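Skutora Handbook > Collecting Demonstrations > Section 4: Recording an Episode

4. Recording an Episode with the Hand-Held Gripper

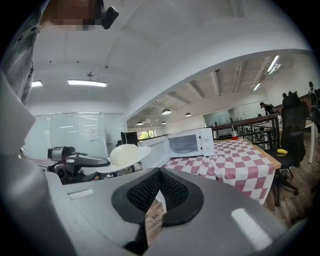 Read Section 3 first if the gripper has been calibrated by anyone but you. The learning method in Skutora assumes that every episode shows one task, done once, by a person who knew what they were going to do before they started. The last part is where most of our data goes wrong.

4.1 Before you record

1. Pick one task from the task sheet. "Close the microwave door" is a task. "Tidy up a bit" is a lifestyle.
2. Put the objects where the layout card says, then move each one a little. The policy has to cope with kitchens that were not set up by Ritu Kaushik with a ruler.
3. Wipe the gripper pads with a dry cloth and open and close the fingers fully, twice.
4. Check that the camera view includes both the pads and the work surface.

Note: Clutter may stay. In the March trials, policies trained on bare tables did very well on bare tables and then met a coffee cup.

4.2 Recording

5. Hold the gripper still at the start pose and press Record. Wait for the tone.
6. Do the task at the speed of a person who is slightly bored. Fast hands blur the video, and very slow ones teach the robot to hesitate, a skill it already has.
7. Keep the pads in view during contact. If your wrist turns so far that the camera sees mostly ceiling, stop and start over.
8. Hold still at the end pose and press Record again.

CAUTION: Keep your free hand out of the work area. Hsiu-ying Wei steadied a door with hers through 19 episodes, and the trained policy waited politely for a hand that never came.

CAUTION: Unplug appliances before you start. Leave drinks where the layout card puts them and don't carry the gripper over them.

4.3 Keeping or discarding

9. Play the episode back once. Discard it if you dropped the object, changed your mind, or narrated.
10. Label it as success or failure. Failures go in their own folder and are used to train the success checker, so please don't rename them out of pride.
11. Stop after 200 episodes in one layout and ask Laine Toom for a new card. More of the same adds little. Our best door policy used 2613 episodes, and its gains came from new layouts.

Note: If the tracking light blinks amber, the last 10 seconds are suspect. Discard the episode and go back to step 5. If it blinks again, see Section 7, Tracking Loss.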